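Plolico — home recipe cards, typed up
README / data card, last touched 7/22/24

What it is

A pile of handwritten recipe cards typed into one table. About 1,000 cards. Home cooking mostly, soups, rice dishes, a lot of cake. One row per card, plus a second table with one row per ingredient line. Text only. The scans are not in the download, some had phone numbers on the back and I haven't had time to go through them.

Typed by me (Duván Valderrama) and Rosaura Cusi. She did the cakes and everything in the Inga box. I did the rest. Cards came from family, neighbors and two boxes from estate sales.

Why bother

Printed cookbooks have clean amounts. Home cards don't. People write "a bowl of flour", "the small cup, not full", "milk until it looks right". We wanted those lines kept the way they were written, so that anyone looking at how people really measure at home has something to work from. If you need tidy grams go somewhere else, there are plenty of those. 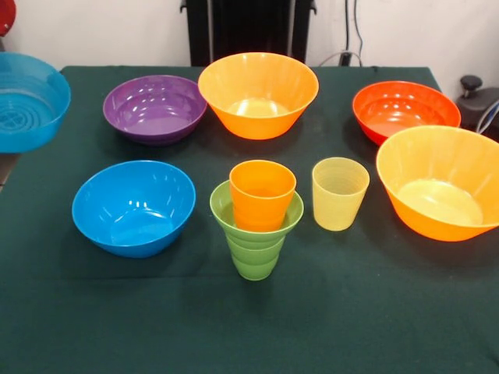

Files

cards.csv — one row per card. Title, box, typist, number of servings if given, full text.
lines.csv — one row per ingredient line. Linked by card_id.
measures.csv — every measure word we found, with spelling variants.
notes.txt — my running notes, messy, read it if something looks strange.

All UTF-8, comma separated, quotes around anything with a comma in it. Excel will wreck the accents if you double click, use import instead.

Columns in lines.csv

card_id: matches cards.csv
line_no: order on the card
raw: exactly what's written, mistakes and all
amount: number if there was one, blank if not
measure: the word used (cup, bowl, handful, spoon, tin etc)
size_word: big, small, little, good, scant
item: the ingredient
fill: level, heaped, half, blank. Mostly blank
unsure: y if the typist couldn't read it properly

Blank means the card didn't say. It does not mean zero. Had one person already treat it as zero and get soup with no water in it.

How the typing was done

Each card typed once by one person. Then the other one checked a share of them against the paper. 20 cards from each box, picked by shuffling. If a box had more than a couple of bad ones we redid the whole box. Inga got redone. Clornum box got redone twice, the handwriting is awful and the ink ran.

Spelling left alone in raw. Fixed in item. Crossed-out words dropped unless that was the only way to make sense of the line.

The measure problem 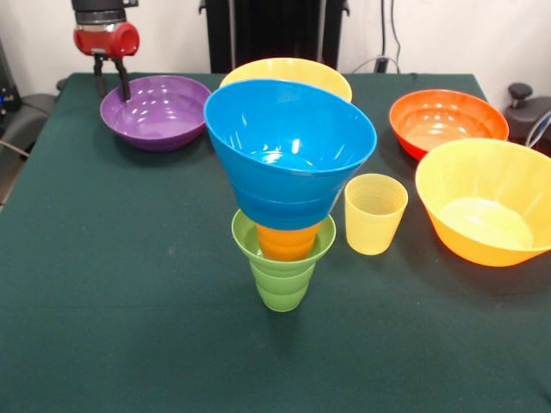
Bowls are the worst part of this dataset and you should know that before you start averaging anything. A cook who says "one bowl" has one specific bowl in her kitchen, and we never saw it. Same with cups. Cards from one house will say "the little cup" and "the other cup" and they mean two different things, and size_word only gets you so far. Cups can look like a matched pair and still differ enough for the orange one to sit down inside the green one, and then a bowl like the blue one is much wider than either, so a "bowl" converted as two cups is a guess and nothing more. We did NOT convert. Please don't add a milliliters column and pass it around under our name.

In 11 cards the cook wrote down what her own cup holds. Those are flagged in notes.txt. Best rows in the whole thing, use them if you want to check a conversion.

Known problems

Duplicates. Same card copied out by sisters or cousins with small changes. Left in on purpose, titles differ so a simple match won't find them.

Oven temps missing on most cards. "Hot oven" is typical.

Clornum box has five cards where the back got stuck to the next one, so the method just stops.

The word "spoon" with no size. Could be tea, could be table. Left as spoon.

Some ingredient lines hold two ingredients ("salt and pepper"). Split in newer boxes, not split in the Cudum box. Will fix, not soon.

Dates are almost never on the cards. Don't try to use this for change over time, it wont work.

Names

First names of cooks kept where the family said yes. Otherwise the title was trimmed, so "Aunt somebody's lemon cake" is just "lemon cake". If you find one we missed tell me and I'll pull it.

Using it

Free for study, teaching, cooking dinner. Say where you got it. Don't sell it as a cookbook, the families didn't agree to that.

Changes

January: first upload, no Cudum box.
Now: Cudum added, measures.csv rebuilt, fill column added, Inga accents fixed.

To do

Split the doubled lines in Cudum
Second check on the cakes — Rosaura has the list
Decide what to do about "pinch" vs "pinches"
Go thru the scans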